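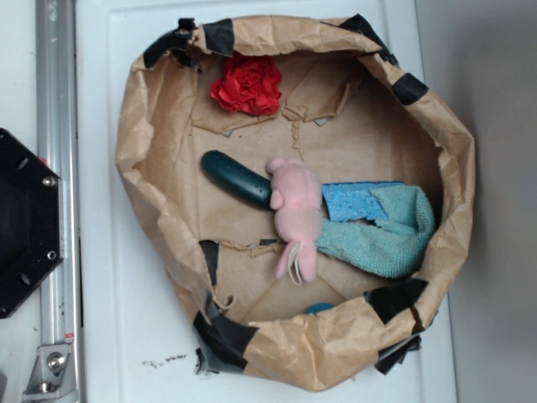
Chapter 3
Reading Ground Before You Set a Trap Line

A muskrat or raccoon leaves plenty of sign along a creek, and most of it can be read without special tools. In this chapter you will learn to find travel routes, judge how fresh they are, and choose where a set should go.

Start at the water. Tracks in soft mud keep their edges for a day or two in cool weather, then slump. Look for slides, droppings on logs, and cut stems floating near the bank. Mark each one on your map before you move on.

Karim Majali ran a line on the Rarnis drainage for many years. In his notes from the winter of 2000, he wrote that his best sets were at narrow places, where a steep bank or a fallen tree forced animals onto one path. He walked the creek in both directions before setting anything.

Check your state's rules on trap types, tags, and how often a line must be visited. Get written permission from the landowner.

Terms to know
Run: a path used again and again.
Slide: a worn chute where animals enter the water.
Set: a trap and the way it is placed.

3.1 Tracks in Mud and Snow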